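Quicker shoulder scans are coming to Prastadum
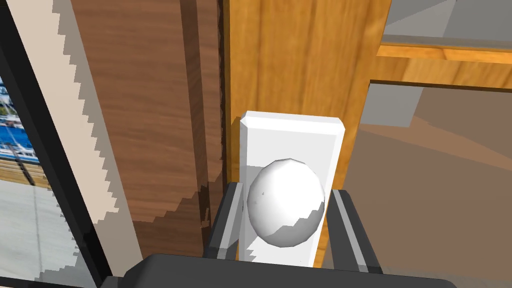
A simulated gripper at a white door knob. Rendered view.

Big news from the imaging floor, and I've been itching to share it! Our shoulder MRI protocol has been rebuilt from the ground up, and as of July 8, 2021 every routine shoulder at the Prastadum site is booked on the new one. The old set of sequences had been with us so long that half of us could recite the parameters in our sleep. (Some of us probably did.)

The heart of it is a 3D proton density sequence with fat suppression, acquired once and then sliced in whatever plane the radiologist wants. We used to run separate coronal, sagittal and axial series, each with its own setup and its own chance for the patient to twitch. Now the supraspinatus tendon can be followed along its true course, even in people who can't lie quite straight, and the labrum looks wonderful. We've kept one plain T1 in the oblique sagittal plane for muscle bulk and fatty change, which the surgeons at Mahasneh asked us very firmly not to touch.

Table time is down by 13 minutes. If you've ever watched someone with a frozen shoulder try to hold still for the last series, you know what that means. It also gives us three more slots on a full day, and those are going straight to the waiting list.

Gunnel Öberg led the work, starting in April with a stack of test scans on staff shoulders (mine included, and yes, there is a little fraying in there, thank you for asking). She then ran 50 patients through both protocols, old and new, in the same visit. Two readers scored them separately, without knowing which was which. They agreed on full-thickness tears in every case. Partial tears were harder, as they always are, and Gunnel is going back over three where the readers split. She'll show those at the Zukcombe meeting and would love an argument about them, so bring your opinions!

A few practical points for everyone who refers to us. Please keep writing the clinical question on the form, because arthrograms are still a separate booking and the new protocol doesn't replace them. Patients with metal anchors or a joint replacement stay on the older 2D sequences, where we have much better control over the artifact. Mention any earlier surgery, even if it was decades ago. And if the request is for a lump and not the joint, tell us, so we can plan the coverage and think about contrast before the patient is on the table.

Kendatier gets the same protocol once its new shoulder coil has been through acceptance testing. Wrists are next on Gunnel's list, and she's already asking for volunteers with steady hands.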